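Folding jeans flat: thirds or halves first?
Laundry and Linen board — 6 replies

rbuzatu
I am setting up a folding surface in the utility room and want one method for all denim. At present I fold leg over leg, then in thirds from the hem. The stack leans after four pairs. Is the fault in the fold or in the table?

gijs_dg
The fold. The seat of a pair of jeans is wider than the legs and the rise sticks out in a point. Tuck the point in first so the long edge is straight, then fold in half, then in thirds. Shake the garment out before any of that. Starting from a bunched heap puts creases under the fold and they stay there. 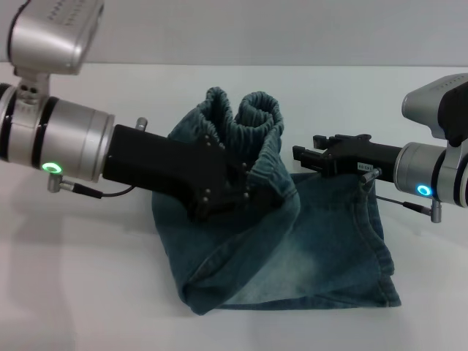
Medium-weight denim holds a crease quite well, so press each fold with the flat of the hand before making the next one. Grudis sells a folding board for shirts. I would not use it for jeans, the panels are too narrow.

tineke_m
Disagree on the order. Halves first traps the waistband against the hem and you get a thick end. Thirds from the waistband down spreads the bulk. I have stacked mine that way since December and the pile stands straight.

gijs_dg
It depends on shelf depth. On a shallow shelf thirds will overhang.

roos_aerts
The surface matters more than either of you allow. On a padded board the denim drags and the legs skew. A plain smooth top lets you square up the edges. I would pick matte over gloss, as gloss shows every bit of lint.
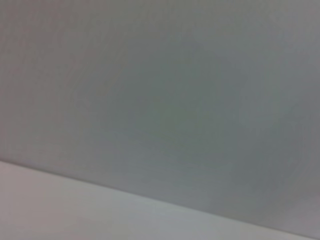
Smooth matte surfaces, darker gray and paler gray, meeting along a straight edge.

rbuzatu
Noted. Does the color of the top make any difference?

roos_aerts
For dark denim, yes. Loose dye can rub off on a pale top. Wipe it down between loads.

tineke_m
Only with new jeans. After several washes I have had no transfer on mine.

rbuzatu
I will tuck the rise, try thirds from the waistband, and measure the shelf tonight.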